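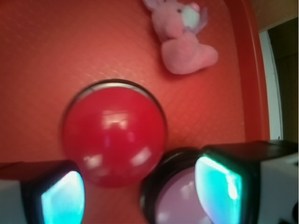
Arm doesn't stop at contact on button press
Windbridge Forums > Small Arms > Faults and Repairs

ekragh
Posted in June, 14 replies hidden

Starting a new thread because the old one wandered off into gripper pads.

Short version: on a press move the arm goes down, reaches the cap and keeps pushing. The current limit should cut it off at 300 mA on the wrist joint. Last night it ignored that and held for 11 seconds until I pulled the plug. The wrist servo was too hot to keep a finger on. No error in the log, just a gap where the readings should be.

Driver board is a Skukero, second revision, stock firmware. It doesn't happen every time. I ran 115 presses and it failed on over 15 of them, mostly late in the session.

Elínborg Kragh

tsk_bench
If there's a gap in the log then the board isn't hearing from the servo. It can't limit a current it can't read. I'd look at the cable before the firmware. Does it flex at the wrist on the way down?

ekragh
A bit. I swapped it last month for the Ciltbridge one, same length. It clicked in fine at both ends.

marlow_n
Disagree with tsk. My Skukero did the same thing with a brand new cable. The stock firmware holds on to the last good reading when it loses the servo, so it thinks everything is fine and carries on. That's a firmware fault whatever the cable is doing. A dropped reading should stop the arm.

tsk_bench
It should, agreed. But she still has to find out why it's dropping. Patch the firmware and you have an arm that stops every few minutes.

marlow_n
I'd take that over one that cooks a servo.

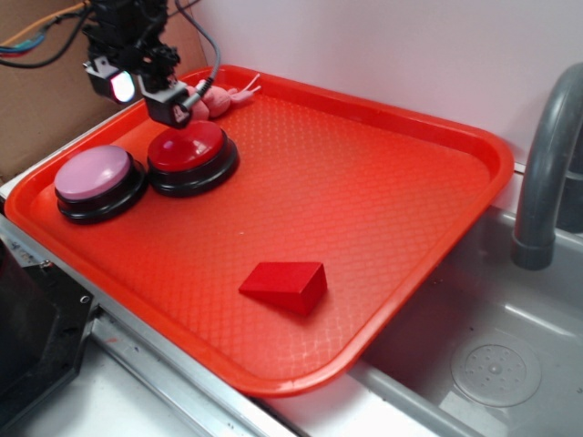

hgunn
Losing the servo reading worries me less than how you stopped it. Pulling a plug at the wall means reaching past a moving arm, and 11 seconds is a long time to be doing that. Put a proper stop switch in the motor supply line, on the side you stand on. Also, your tray hangs out over the sink, and there's a tap right there. If the arm shoves something hard enough to shift the tray, that's the side with nothing under it. I'd slide the lot back onto the counter and clamp it, and keep the power supply well away from the basin.

Hrefna Gunnlaugsson

ekragh
Fair about the switch, I've ordered one. The tray has never moved on me, though. Those presses are straight down.

hgunn
Straight down when it's working. You're posting in the faults section.

tsk_bench
With her on that one. Mine walked a whole board sideways when the shoulder lost its zero -- it took a mug with it. 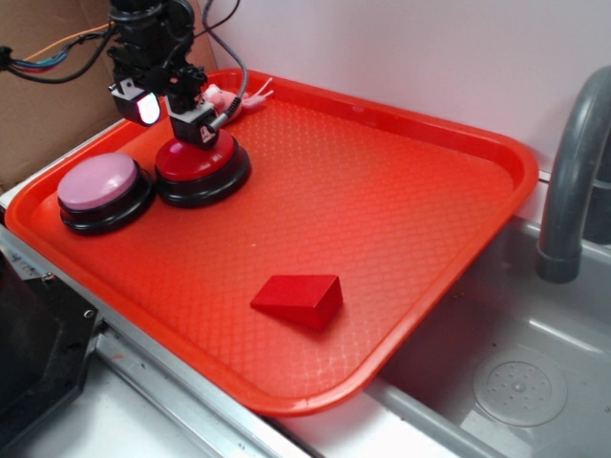

pdl_north
Does cutting the motor supply lose the joint positions, or can you carry on from where it stopped?

hgunn
The positions stay as long as the board's logic side keeps its power. Cut only the motor supply. The arm will go limp and drop, so have a hand or a block under it, and home it again before the next run anyway.

marlow_n
Home it at low speed too. Mine came back on trying to finish the old move.

ekragh
Update. I took the wrist cover off. One of the pins in the servo socket was pushed back slightly, so the plug was clicking in but that pin was barely touching. Reseated it and tied the cable down so it doesn't pull when the wrist bends. No gaps in the log since, but I've only done a short run.

tsk_bench
So, the cable.

marlow_n
The socket. And it would still have stopped by itself with decent firmware. Tsolakis has a build that faults out after three missed readings, it's pinned in the downloads section.

ekragh
I'll put the Tsolakis build on once the switch is in. One change at a time. Not running it unattended until both are done, and I've moved the tray.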